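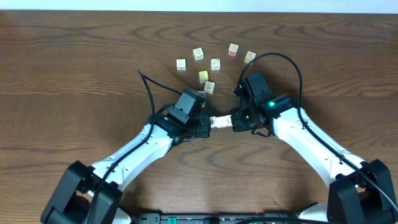

Meet the robot that tidies up blocks (and maybe your desk one day)

By Pierina Bortolotti

Have you ever tried to pick up a block while wearing big winter mittens? Give it a go if you've got some handy. You squeeze, the block slides sideways, and you have to chase it across the table. Now you know a little of what it feels like to be a robot!

I've been trying out a kit called the Plomenex. It's a pair of robot arms that you bolt to a bar and set up on a table, and it's made by a company called Vondus. Lots of kids have written in to ask me what kits like this can do, so I've had it in my kitchen since March. My cat has opinions. I do too, so let's get into them.

What's in it?

Each arm is a bit like yours. You have a shoulder, an elbow and a wrist, and the robot has joints too. Every spot where it bends has a motor tucked inside a black case. The long shiny white bits between the motors are called links, and you can think of them as the bones. Links don't bend at all. All the moving happens at the joints.

At the end of each arm is the gripper. That's the robot's hand, except it hasn't got five fingers and a thumb. It has jaws that open and close, sort of like the tongs you'd use to grab a sausage off the barbecue. A little green light on a gripper means the motor has power and is ready to go. If the light is off, check the plug first. (I once spent half a morning looking for a broken part and the plug was on the floor.)

Then there are the cables. They're big and black and loopy, and my niece said they look like licorice. They carry power and messages up to the gripper. Why so loopy? Try taping one end of a piece of string to your shoulder and the other end to your hand. Tape it tight and you can't stretch your arm out! A loop gives the arm room to reach.

Why blocks?

The kit comes with activity cards, and my favourite is the one with wooden alphabet blocks. You scatter them over the table, letters and pictures every which way, and the arms get to work picking them up.

Blocks are great for learning because they have flat sides, and flat sides are easy to squeeze. A marble would roll off. A grape would squash (I tested this and it was disgusting). It also helps to leave a bit of space between the blocks so the jaws can get in around them. When I pushed mine close together the gripper kept bumping the one next door.

The tricky bit in the middle

Picking up one block is fine. The hard part is when the two arms work together. You can get them to bring two blocks nose to nose in the middle of the table, one arm on each side, so the blocks make a tiny bridge between the grippers.

It looks easy, doesn't it? Try it with a friend. Each of you holds a block in your fingertips, then you both shut your eyes and try to make the ends touch. You'll probably miss! Each arm has to be in just the right place, at just the right height, and stop at just the right time. If one pushes too hard the blocks pop out and go skittering off. If one stops too early there's a gap.

How does the robot know what to do?

You show it. In the Plomenex app (which is called Joson, and I keep wanting to call it Jason) you steer the arms yourself and the app remembers your moves. Then you do it again. And again. The card says to show it 30 times before you let it have a turn on its own, and I'll be truthful, I got bored and stopped at 10. The robot was hopeless! It pinched the air beside the block as if it was very proud of itself. So I went back and did the rest, and it got a lot better. Practice works for robots too.

Things I liked

The arms move slowly enough that you can see which joint is doing what. The activity cards have good drawings. And there's a big stop button in the app, which my niece enjoyed more than anything else in the box.

Things I didn't like

It took me 6 evenings to put together, and the screws are tiny. You'll want a grown-up with good glasses. The manual has 198 pages and they put the part about cables near the end, when you need it at the start. There's also a cheaper kit called the Shakya with only one arm, and if you're new to all this I'd start there, although you can't do the bridge with it.

Staying safe

Keep your fingers away from the jaws while the power is on, tie back long hair, and have an adult nearby. Pull the plug before you touch any cables. Pets go in another room.

If you build one, draw me a picture of the best thing it picked up. Next time I'm going to try it with socks.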